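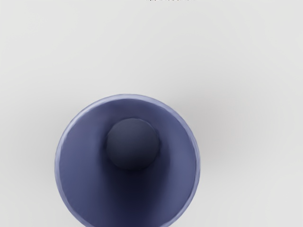 From: Rosalind Dunleavy
Date: Nov 28, 2022
Subject: Re: Night shelter rides, Irkham

Lucinda Halvorsen wrote:
> The Pisberg church can take 9 more people a night once it gets cold.
> Getting them there is the problem. The last bus leaves before
> the doors open. Could Cuesta lend us a van?

Lucinda, I called Cuesta this morning. They will lend us one van, 4 nights a week, through the end of January. We pay for gas and have to add our drivers to the insurance, which costs $200. The winter fund has $3,000 in it, so I went ahead and said we would take it.

Pickup will be outside the Pernari building, same spot as the soup line. I still need drivers for Thursdays. Please write to me directly and not to the whole list.
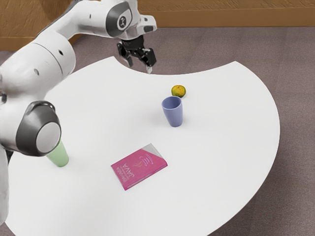

Can riders bring a dog?

Dogs are fine in the van on a leash, but the church needs a call before you leave so they can set up the side room.

Rosalind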